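Category: Student robotics | Clubs and competitions

Dandcombe Gripper Challenge

Last edited in June by the Marari wiki desk

The Dandcombe Gripper Challenge is a student project and yearly contest in which pairs record household tasks with hand-held grippers, then train a robot arm on the recordings. 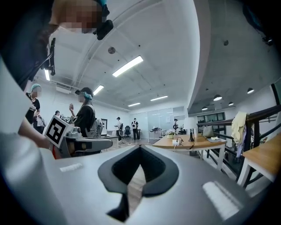 Format

Each team has 2 members, who take turns with the grippers. A fiducial marker on the gripper gives the software a reference for position. The last contest drew 67 students and produced 255 accepted recordings. Teams from Waaka and Ullunau entered as guests.

Scoring

Judges run the trained arm on a task the team has practised and one it has not – usually folding or sorting. The highest score so far is 92 out of 100. Colour and labelling errors in the recordings cost marks.

Comments

gumleaf: Is the score for both tasks added together or averaged?

tram_nine: Averaged. It used to be added, the old Ullunau page still has it that way.

pkw: Link to the rules is dead again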